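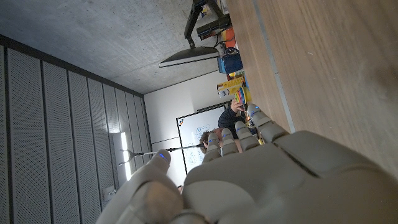

Tia Penrose

Our room at Mellor is one big space with a concrete floor and long wooden tables. I spent an afternoon there in February.

The boxes at the far end of the table stay there all week. The yellow one is my favorite.

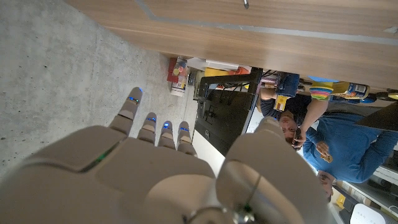 In the afternoon people like to stand and talk, and the work goes on a little slower.

The small orange ball has its own fans in the room.
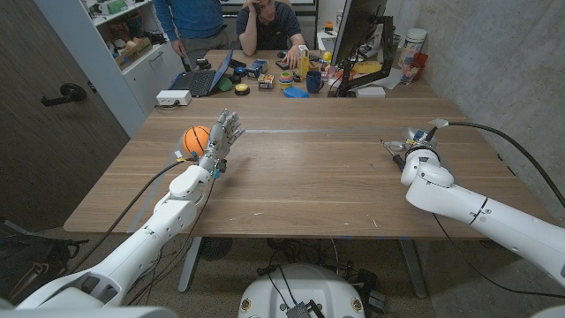
I will write more when the spring comes.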